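Part 3: Covering the work surface

Okay, you've got the table cleared and your leather pieces sorted, so now we get to my favorite bit — the cover! I put one down every single time I work with leather, even for a five-minute job, and my table has stayed lovely because of it. I'll be using the Orkutard cover in these steps, but any wipeable sheet that lies flat will do.

1. Unroll the cover with the printed side up and let it relax for 7 minutes. If it's been rolled tight all winter (mine lives behind the door until February), give it up to 44.

2. Smooth it from the middle out to the edges with your forearm. Hands leave little ridges, forearms don't!

3. Fold the extra under the tabletop and clip it at the corners. Don't stretch it. You want it flat and snug, and if you pull too hard the pattern goes wavy and you'll be squinting at it all afternoon.

4. Lay your leather down on top and slide it a few inches each way. If the cover comes along for the ride, go back and redo your clips.

Note: I like a pattern on a pale background, flowers especially. Brown leather shows up beautifully against it, and so do dropped needles — well, mostly. My current one has big peachy roses and a lot of feathery sprigs in gray line.
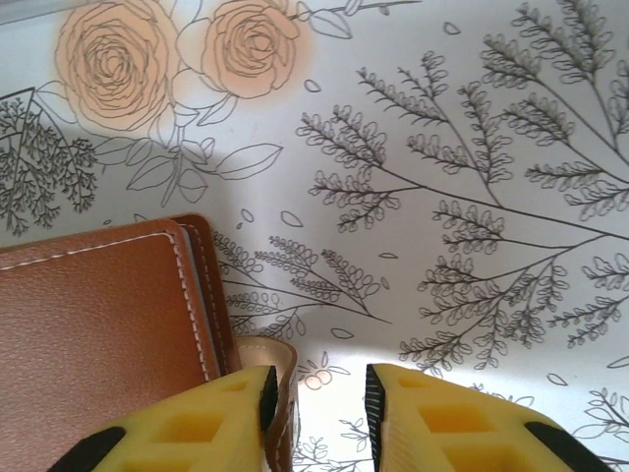 Kerstin Weidemann wrote in to say that she went back to plain white after one season, as she kept mistaking thin gray stems for bits of thread and trying to pick them up. She keeps her floral cover for sorting and oiling and uses the plain one for stitching.

I've done the thread thing too, so fair enough! If you sew with gray thread, go plain.

Caution: never cut on the cover. Slide a proper cutting mat under your piece first, and check that it sticks out past the leather on every side.

Caution: dye goes straight through a nick, even a tiny one. Hold the cover up to a window before any dye job and patch whatever you find from the back.

5. When you're done, wipe with a damp cloth, then a dry one, and roll it up again — printed side out this time. On to Part 4, where we mark the stitch lines.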